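Cloth folding project – how many demos is enough?
Student Projects > Manipulation

abrehet_a
Posted Sep 7, 2022
Our student team is doing shirt folding as the term project. We record with hand-held grippers on a bed, then train from the recordings. Rosalinda Cabanatuan runs our data side and her sheet says 3,114 recordings so far, 3,092 after throwing out the ones with bad tracking. The policy gets the first sleeve over and then stalls. Do we keep recording or change something? We have been at this since April and would like to have a fold by the end of the term.

zimow
What are you folding and where? Hard to say anything without seeing the setup.

abrehet_a
Shirts, always on the bed, same sheet. Two of these are from the grippers:

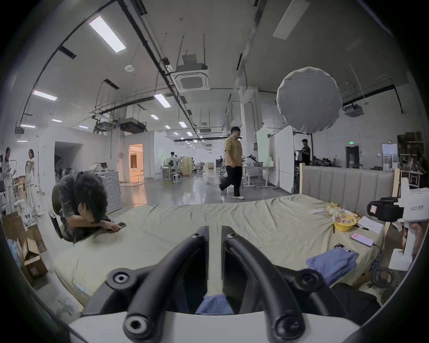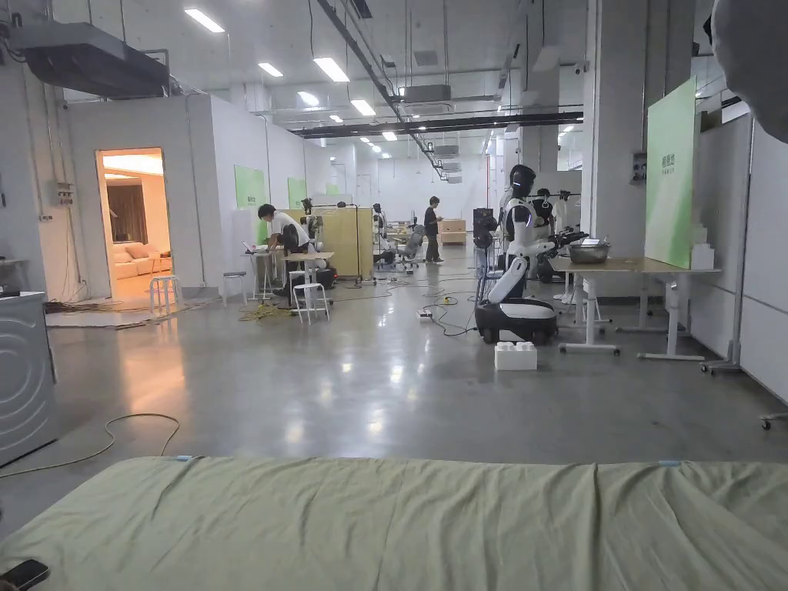
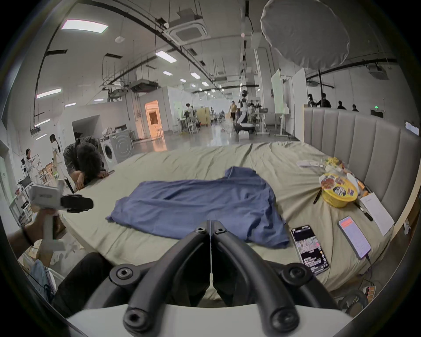
The model is the small one from the Akura starter kit, trained with the default settings. We have not touched the learning rate.

zimow
Then I would stop recording. Over 3,000 is plenty for one task on one bed. If it stalls after the first sleeve, look at where your recordings pause. People stop to think at that point and the model learns to stop too. Trim the pauses and retrain before you do anything else.

trunon_fan
Disagree. Same bed and same sheet is the problem. We had a towel task last year that was fine until we changed the cover, and then it was useless. I'd record 200 more on a different surface, with the shirt starting at odd angles.

zimow
That fixes a different problem. Theirs fails on the surface it was trained on. New sheets won't help with that.

trunon_fan
Fair, but they will need it for the demo day anyway. The hall there won't have the same bed.

abrehet_a
Demo day is in our own room, so the bed stays. I asked Rosalinda and she says people do wait after the first sleeve – some were told to let go fully and check before going on. That was my instruction, so my fault.

snorradottir_lab
Trimming works but be careful with it. We cut too much once and lost the part where the gripper opens, so it dragged the cloth along with it. Leave the opening in and cut only what comes after. Also check that your left and right recordings are lined up in time once you have trimmed. Ours were not.

abrehet_a
Good point, they are separate files. We will trim both from the same clock, retrain, and leave the 200 extra for later. I'll post the result here.

trunon_fan
Please also post the failures. Those are more use to the rest of us.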